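I inherited a filing system in April. It came with my aunt's house in Drurkow, along with a leaky porch and a cat who answers to nothing. The system was 138 envelopes, each labeled in pencil, and the labels made sense to exactly one person, who had moved to a condo in Vergara and stopped taking my calls before 10 a.m.

One envelope said "Water, but not that one." Another said "Ask Gaétan." I asked Gaétan Li, who lived next door to her for years, and he said he had been wondering where his snowblower warranty went.

My first plan was to scan everything. I got through 19 envelopes in an evening and ended up with a folder on my laptop named "scans new" containing a folder named "scans new 2." I had taken a mess I could trip over and made it into one I couldn't find. My friend Geeta Bajpai, who keeps her taxes in a accordion folder like a grown woman, looked at all this and told me to stop sorting by what the paper was and start sorting by when I would next need it.

So now there are six groups. This month, this year, the house, the car, people, and a last one called "probably nothing," which is of course the biggest.

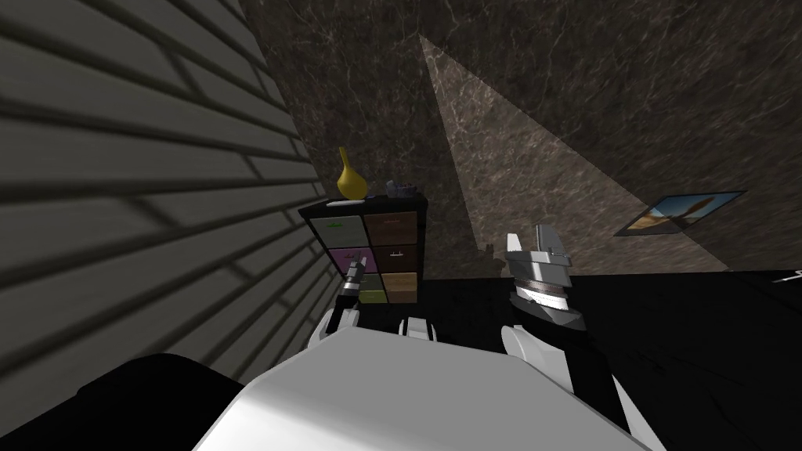
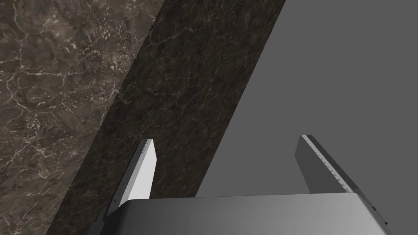 How long do you need to keep old utility bills?

I keep a year's worth and then shred them, unless a bill backs up something on my taxes, in which case it stays with that year's return. My aunt kept hers from before I could drive. I now know what she paid for heat in a great many winters, and I can report that she complained about it in the margins.

The shredding was its own education. My shredder takes five sheets at a time according to the box and three according to the shredder. It needs a rest after every few minutes, and so do I. The cat left the room at the first envelope and has not forgiven me.

I'm down to the last pile, mostly receipts, plus a letter from somebody at Jemitz confirming that her order number was 1526 and that they were very sorry. Sorry for what, it doesn't say. I filed it under "people."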